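Workshop notebook, November 23, 2025

Chilli oil, batch four. Best one yet by a mile, and I want it all written down before I forget what I changed!

The plan for today was simple enough: same chillies, same oil, same jar, and only the temperature of the oil different at the pour. Batch three was scorched (bitter, nearly black, smelled like a toaster), and Gediminas thought we'd been pouring far too hot. He was right. I'd been going by the shimmer on the surface, which is hopeless under the strip light in here.

Base, as used today:
Rapeseed oil, 500 g
Coarse chilli flakes, the Grikum ones, two heaped ladles
Sichuan pepper, a small handful, toasted and crushed
One star anise, one bay leaf, a thumb of ginger, four spring onion whites
Sesame seeds, salt, a pinch of sugar

Aromatics went into cold oil and came up slowly. This is the bit I used to rush. Left on the lowest ring, the spring onions go soft, then pale gold, then properly brown at the edges, and the smell changes at each stage - grassy first, then sweet, then almost like roast chicken. I pulled them at brown edges. Gediminas would go further. We can argue about that on the next batch.

Split the pour three ways this time. First third straight off the heat to wake the flakes up, second third after a few minutes, last third once it had settled down a good deal more. The first pour fizzed beautifully and stopped fizzing without any smoke. Second pour brought the colour out. The last one I think is where most of the smell comes from, and I'd love to test that by doing a batch with the last pour only.

Sesame seeds went in between the first and second pours. In batch two they went in at the start and burned, so that's fixed.
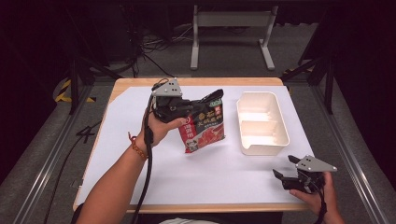
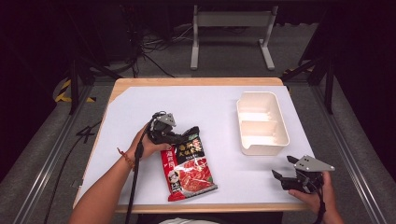
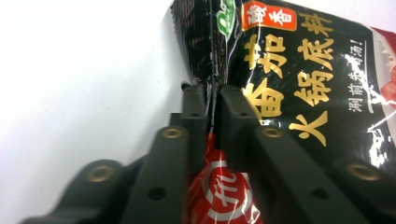 Back to the flakes. I tried a spoonful of the Vustum powder in a side jar, since Nana left us a bag of it in October. It gives a fantastic red, really deep, and hardly any heat at all. On its own it turns to sludge at the bottom and the oil above it tastes flat. Mixed in with the coarse flakes, one part to four, it might be perfect. I've put the side jar on the top shelf with a strip of blue tape on the lid.

The tasting, for what it's worth an hour after pouring: plain rice, a bit of cucumber, then straight off the spoon (I regret the spoon). Heat comes late and builds. The pepper is there but shy, so I'd crush it finer or add a second lot at the last pour. Salt is about right for noodles and too low for dumplings. There's a faint sweetness at the end that I don't think is the sugar. Spring onion, I'd guess.

Nana tried it on toast with butter. I was rude about this and then had two slices.

Filled three jars. Whole lot weighed 1041 g with the jars and lids on, and I forgot to weigh the jars empty, so that number is no use to anyone. Weigh them first next time!

Things to sort out:
The probe thermometer reads differently depending on which side of the pan it's clipped to. Stir before reading, and clip it in the same place each time.
The small funnel blocks with flakes. Use the wide one from the Sfakianakis set.
Labels come off as soon as there's oil on the glass. Wipe, dry, then label.
More flakes needed, we have 292 g left in the tub and that won't stretch to two batches.

Next batch: finer pepper, Vustum powder at one to four, everything else untouched. I also want to try a black bean version, but Gediminas has made me promise to change one thing at a time, and I've already written down two. He can have the jar with the most sesame in it as an apology.

Leave all three jars shut until tomorrow evening, please. The smell when I opened the cupboard just now was ridiculous.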